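Our shop is bringing in automation for the cooler line, what should I expect?

Posted by Zuleica Portela in Work & Careers

Hi all, first time posting so go easy on me. I work at a small place called Flokevari where we recondition commercial fridges and coolers. I've been there long enough to remember when we did everything with two screwdrivers and a radio. There are 12 of us on the floor. In January the owner told us that part of the cleaning and inside-fitting work (dividers, grilles, that kind of thing) is going to be handed over to an automated station, and that we'd be "moving into other roles," which could mean anything!

I do the fitting work. It's fiddly and it's hard on the shoulders, so I won't pretend I'd miss every minute of it, but I'm good at it and I'm the one people come to when a divider won't sit right. The owner says pay stays the same for now. It's the "for now" that keeps me up. Has anybody been through this in a small shop, and what did your days look like after? Also, is there anything I should be asking for before it all gets decided?

Taras Bilyk

Went through something close to this at Cirkport, where we refit vending units. Bigger place than yours, so take it with a grain of salt.

The first couple of months were a mess. The station was supposed to run 200 units a week and it ran 124 on a good one, and the rest came back to us by hand, usually late in the afternoon when everybody wanted to go home. I was pretty sour about it. Then it got steadier and my job turned into setting up, checking, and fixing whatever it left crooked. Less lifting, way more standing around listening for a sound that isn't right (you do learn the sounds). My back is better. I'm more tired in the head, if that makes sense.

What I'd look at is the inside of whatever you work on. A flat outside panel is easy to automate. Inside a fridge you've got ridges in the wall, a fan grille, a knob poking out, a divider standing up in the way, and you're reaching down into all of that from the top.
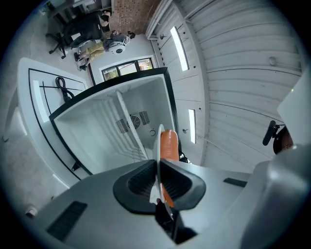
Who decides how fast the line goes once the machine is in?

At our place it was the production manager at first, going by the number on the sales sheet, and people were running to keep up with it. After a lot of complaining they let whoever was on the station set the pace for their own shift, and the manager only stepped in if an order was about to miss its truck. Get that sorted early and get it in writing, because it was the thing that changed my mood at work more than anything else.

Also ask who gets trained on it. They sent one guy to the course and when he was off sick the whole station sat there. Ask to be one of the people who goes, and ask if it's on paid time. Ours was, but only after we pushed.

Souad Bouazza

They'll cut hours. They always do. Update your resume.

Lilibeth Samonte

I don't agree with Souad, though I get where it comes from! I'm at Bukus, we do shelving and liners for cold rooms, and nobody on my team lost hours. Two people left on their own and weren't replaced, so I guess you could count that however you like.

What I did lose was the chatting. We used to work across a bench from each other and now we're each at our own spot with a screen, and some days I don't talk to a soul before lunch. We asked to have the breaks lined up again and that helped a lot. It sounds like a small thing to bring to your boss but bring it anyway.

And write down what you know about those dividers, for yourself first. When they came to set ours up they asked me questions for three days straight, and I got a better title and a little raise out of it, since I could show them what I'd been doing all that time. Let us know how it goes, Zuleica!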